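Cardboard play house

For the American paper-toy term, see Paper doll house

A cardboard play house is a toy building cut and folded from corrugated board, usually the board of a used packing box. Sizes run from table-top shelters for soft toys and figures to huts that a child can sit inside. It may be made at home or bought as a flat kit. Many claims have been made for its value in teaching and for its kindness to the environment, few of which have been tested with any care.

History

The date of the first cardboard play house is not known. Several popular books give one, but they tend to copy each other and none names a source. Corrugated board was in use as a packing material by the late nineteenth century, and it is reasonable to suppose that children played with the empty boxes soon afterwards. Claims of an older origin rest on pasteboard theatres and printed paper villages, which are made from a different material and were mostly meant to be looked at.
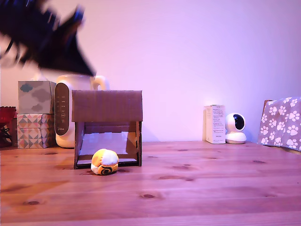
A small open-fronted cardboard shelter on a wooden table.

Shop-bought kits came later. The Storkstead kit, sold by post and through toy shops, is often described as the first of its kind. The description comes from the firm's own leaflets and should be read with that in mind. Its rival, Truso, made the same claim for its folding farmyard.

Construction

Most home-made houses follow the same plan: a base, two or three walls and a flat or pitched roof. Walls are strongest when the ridges inside the board run upright. Guides often repeat that a well-made roof will bear "any toy in the house", a statement that cannot be true of all toys or all roofs. Tape holds better than school glue on plain brown board, though it lifts in damp rooms.

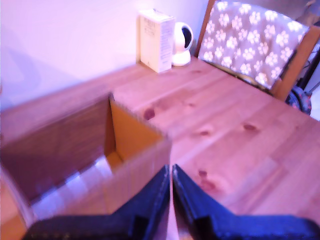 The choice of box matters less than kit makers suggest. Writers on the subject like to separate "craft board" from ordinary packing board, and the first costs a good deal more, but makers of both kinds have been slow to say what the difference is. A plain brown cardboard box, open at the top, already has a floor and standing sides, and needs only a doorway to serve as a roofless room. Double-walled boxes last longer but are hard for small hands to cut.

Claims about learning

Kits are commonly sold with the promise that they improve planning, patience or spatial skill. The study most often cited is by Mekdes Berhe, who followed 53 children at two nurseries in Odby. Those given cardboard houses played with them for longer than those given plastic ones. The report did not measure skill of any sort, and Berhe noted that the cardboard houses were new to the children while the plastic ones were not. 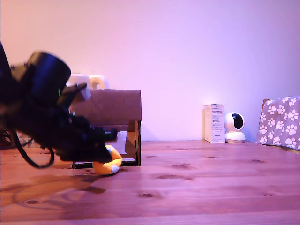

Later writers have been less cautious. A handbook published by Workneh in September of the following year states that the same children "learned 50 per cent more", without saying what they learned or how it was measured. The figure does not appear in the report. It has since been repeated in sales leaflets and at least one school newsletter.

Environmental claims

Kits are often labelled "100 per cent recyclable". This may be fair for bare board, but paint, glitter, tape and plastic windows can all cause a load to be turned away, and the rules differ from one area to the next. A house made from a box that was going to be thrown away uses little new material. The same cannot be said of a kit printed, wrapped and posted in a box of its own.
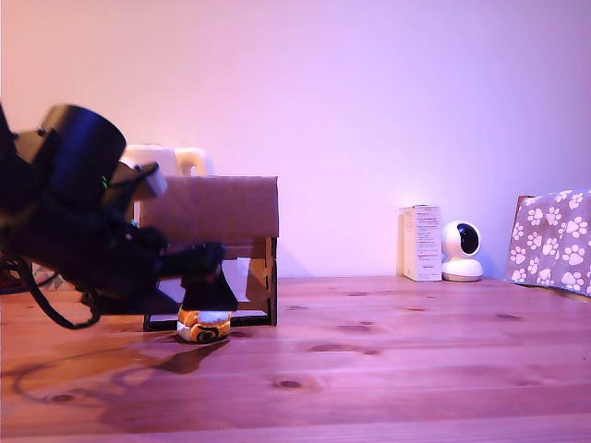
Length of use is also disputed. Storkstead gave the working life of its largest model as 192 days, a strangely exact number for which no method was offered. Parents' accounts vary from a single wet afternoon to several years, the longer spans being mostly for small models kept on a shelf or table.

See also

Dolls' house
Toy theatre
Corrugated fibreboard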